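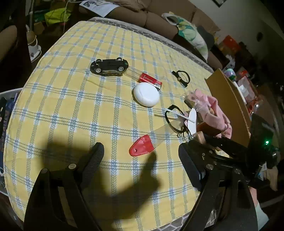 The yellow plaid tablecloth, with a toy car on its roof.

I gave up on paper grocery lists in May, after 11 years of writing them on the backs of envelopes. I had tried two phone apps before and dropped both inside a week. This time I stuck with it long enough to have an opinion.

The app is called Jelleo. It is a plain list with checkboxes, and you can sort it by the order you walk through the store. I shop at Ekholm, the mid-size one by the bus depot, so I set it up as produce, bread, dairy, cans, frozen. It took an evening. They have since moved the bread next to the dairy and I have not fixed it.

The good part is that the list is always with me. With envelopes I would get to the store and find I had brought the electric bill instead. The app also remembers old items, so typing "oa" brings up oatmeal. The free version holds 500 saved items and I am at 209, which surprised me. A lot of those are spelling mistakes. I have three kinds of yogurt and two of them are the same yogurt.

The bad part is standing in an aisle with a phone in one hand. You put it in your pocket, it locks, you take it out again. With an envelope you just looked at it. I now read five or six lines at once and try to hold them in my head – usually I lose one, and usually it is onions.

Ville Lehtinen, who I worked with at Covari, keeps his list in a spreadsheet with prices. He told me he has 2,834 rows going back to his first apartment. He can tell you what butter cost in any month you name. I asked what he does with that and he said he looks at it.

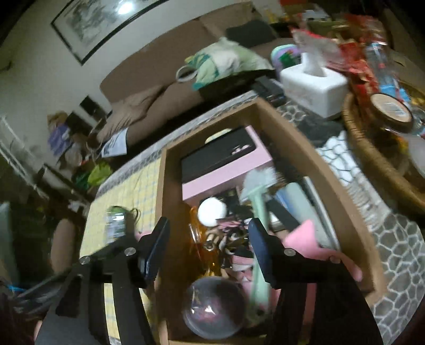 Odds and ends in the brown box.

I did try adding prices for a while. One month of groceries came to $167 more than I would have guessed, and most of the difference was coffee and cheese. I bought the same coffee the next month. After that I quit entering prices.

Sharing the list works fine if both people open it. My sister added things from her phone when she stayed here and they showed up on mine by the time I reached the frozen section. She also checked off items she thought we didn't need, so we had no rice.

I still keep a pencil in the kitchen drawer and a few envelopes. Dish soap and batteries go on those, for the hardware store on Long Street, where my phone gets no signal past the paint counter.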